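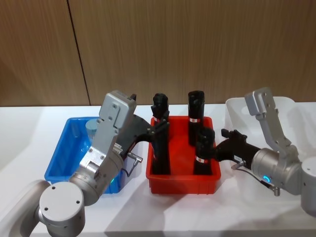 Blue, red and white bins on the white table, black cylinders in the red one.

Euan Cruickshank
@euancruickshank · 8 January 2019

1/ Started on the sorting table this week. It used to be the place where everything got put down on the way to somewhere else. Now it has bins on it, one color per kind of thing. A few notes while I remember them.

2/ The rule is short. Tall black ones go in red. Pale ones go in blue. White stays free for whatever turns up that doesn't fit either.

3/ I tried written labels first, back in July. They peeled, and people read them only after they'd already put the thing down. Color works from across the room.

4/ The bins came in a mixed lot from Fostholm. 28 of them, more than I need. The rest are stacked under the stairs until I find a use for them or someone takes them off my hands.

5/ Red is a bit deeper than blue. I gave it to the black ones for that reason – a tall thing in a shallow tray gets knocked over when you reach past it.

6/ Dennis Kimaro asked why I didn't just buy one big box with dividers. I had one. Everything in it ended up in the nearest compartment. 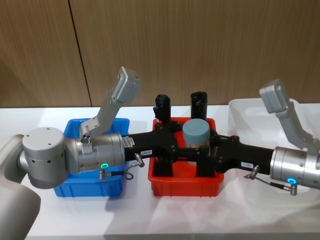
TABLE AND WALL

7/ The tabletop is plain white. Small things show up on it, and so does dust. It gets wiped down at the end of the day with a damp cloth and nothing else.

8/ The wood-grain paneling behind it was here when I moved in. Light brown, grain running up and down, one dark seam toward the left. I was going to paint it. I've stopped wanting to.

9/ The red bin goes in the middle. I had it at the far end for a while and it meant leaning over the other two all day. The one you use most should be the one you don't have to look for.

10/ Someone asked about the inventory side. 937 items on the Trevard list before the clear-out, 869 after. The difference was duplicates and things with no lid. The list is a spreadsheet with a column for bin color. That's the whole system.

11/ Before that I kept it all in Vurkero, which was fine but had far more in it than I needed. Exporting took an evening. 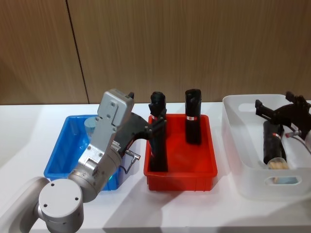 STANDING THINGS UP

12/ Upright, always. Lying down they roll, and then you can't see the red and white band partway down.

13/ I start at the back of the tray and work forward. Front first seems quicker until you have to reach over what you've already placed.

14/ The ribs on the outside of the red tray are good to grip when you carry it. The blue one is harder to hold with a full load, so I slide it where I can.

15/ Blue is for the pale gray-blue ones. There are a lot fewer of those on the list. I may give them a smaller tray later and save the space.

16/ Next job is the Kioko shelves. They hold the backlog, 1,200 pieces by the old list, and I don't trust the old list. Same colors, same rule, bigger bins.

17/ Replies asking for the spreadsheet – yes, I'll put up a blank copy once I've taken my own notes out of it.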